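Smoky Red Lentil Soup with Crispy Shallots

October is when I stop pretending I want salad for dinner. I had a bowl of leaves on the counter on Sunday, all washed and everything, and then the wind started rattling the back door and I put the whole lot back in the fridge and got out the big pot. No regrets!

I have been making some version of this soup since I lived in Fullutville, in a kitchen so narrow that you had to close the oven before you could open the silverware drawer. Back then it was lentils, an onion and whatever was left in the spice box. It was fine. It was beige. The version I make now has smoked paprika, a good squeeze of lemon and a big tangle of fried shallots on top, and I would happily eat it three nights running (I have, last week).

Red lentils are the ones you want. They fall apart while they cook and turn the broth thick all by themselves, so there's no cream and no flour, and you don't have to blend it unless you like it really smooth. I go half and half. A few pulses with the stick blender, then stop while there are still some carrot bits to chew on.

A quick word about the paprika. I bought a tin of the sweet kind by mistake once and couldn't work out why dinner tasted so flat. Check that yours says smoked! If you only have sweet, add a little ground cumin and a few drops of liquid smoke and you'll get pretty close. 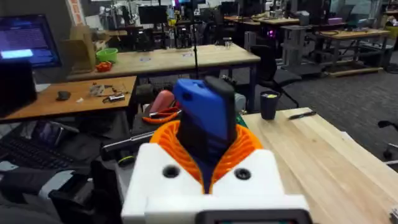
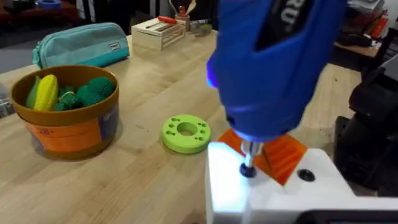 Grippers, two pictures

OK, on to the shallots. They take longer than you think they will and then they're done in a flash, so please don't wander off. Slice them thin, put them in a cold pan with the oil and bring everything up together over medium heat. Stir now and then. They'll sit there doing nothing for ages, then they'll start to turn gold at the edges, and that's when you want a slotted spoon in your hand and a plate with paper towels next to the stove. Take them out a shade lighter than you'd like, they keep going on the plate. Save the oil! I drizzle it over the soup, and whatever is left goes on roast potatoes.

What you need (feeds four, or two with lunches)

200 grams red lentils, rinsed
1 large onion, chopped
2 carrots, diced small
3 cloves garlic, minced
1 tablespoon tomato paste
2 teaspoons smoked paprika
5 cups vegetable broth
1 lemon
100 grams shallots
Half a cup of neutral oil
Salt and black pepper

How I make it

Fry the shallots first, as above, and set them aside with a pinch of salt.

Put two tablespoons of the shallot oil in your soup pot and cook the onion and carrots over medium heat until the onion is soft. Add the garlic, tomato paste and paprika and stir for a minute. It should smell wonderful already.

Tip in the lentils and the broth, bring it to a boil, then turn it down and let it bubble gently for 25 minutes with the lid half on. Stir the bottom a couple of times, lentils love to stick.

Blend a little or a lot. Squeeze in half the lemon, taste, add salt, taste again, and add the other half if it still seems sleepy (mine nearly always needs it). Ladle into bowls and pile on the shallots.

It keeps for four days in the fridge and it freezes really well without the topping. It does set like cement overnight, so loosen it with a splash of water when you heat it up.

For bread, I like something plain and crusty, toasted and rubbed with a cut clove of garlic. Cornbread is good too, if you're in that kind of mood. And if you have a spare handful of spinach hanging around, stir it in right at the end and let it wilt.

Next time I'm going to try it with coconut milk in place of one cup of the broth, and maybe some ginger. If you get there before me, leave me a comment and tell me how it went!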